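Grideo pick-and-place software: pre-run inspection checklist, with comments
Stelberg site. Completed by Julián Cifuentes, August 27, 2025

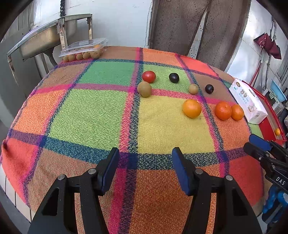

Issue 3, page 2

1. Planner build matches release note. Yes, build 3190. The note still says "minor fixes", which tells me nothing.

2. Detector separates touching items. Not accepted. The two tangerines came back as one box. Lillico call this rare. I have it in the log over 2 times.

3. Detector holds up on patterned cloth. Doubtful. Orange fruit on orange and yellow checks gets a high score, but so does bare blanket.

4. Jaw opening limit set in software. Yes. Checked against the file, not against a ruler.

5. Stop command clears the motion queue. Passed once. Once is not a test. Repeat.

6. Keep-out zone drawn round the red tray. Drawn, but its edges date from March.

Comment, Knut Mühlbauer: item 2 should not hold up the run.
Reply, J.C.: it should. Item 5 as well. Unsigned until both are repeated.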